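This site uses cookies to remember your reading preferences. Accept | Manage

Getting Published: Handout 4, Small Press Contracts
Posted in August by the course instructor

Read the offer before you celebrate it. A small press may love your book and still send you terms you shouldn't sign.

Take the Werby sample in your packet. It promises "up to 2,000 copies." Up to. A run of 40 would satisfy that clause, and so would 12. Ask for a minimum, in writing.

Bilier's contract has a "marketing contribution" of $200, paid by the author. I have yet to see one of these that says what the money buys – ask for the list before you ask for the discount.
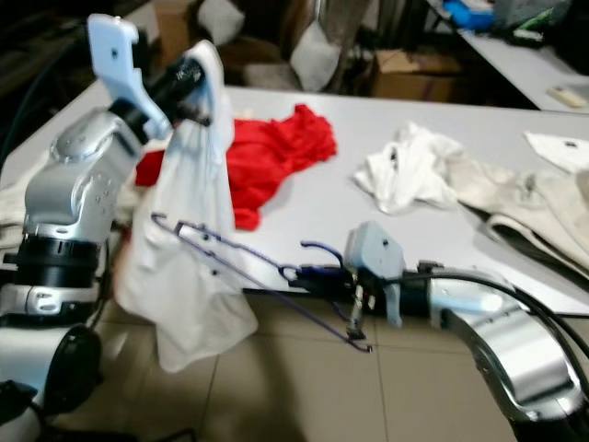 RIGHTS AND REVERSION

When does the book come back to you? The Mosoti contract says "when out of print," then counts an ebook as in print forever. Look for a sales floor instead, say 40 copies over 12 months.

Audio and translation: if the press has never sold either, why is it asking for both?

For Tuesday: mark up the Ludia contract. Circle every "may" and "reasonable efforts," and write down who gets to decide what they mean.

Recent handouts
Handout 3: Query Letters
Handout 2: Contest Fees
Handout 1: Do You Need an Agent?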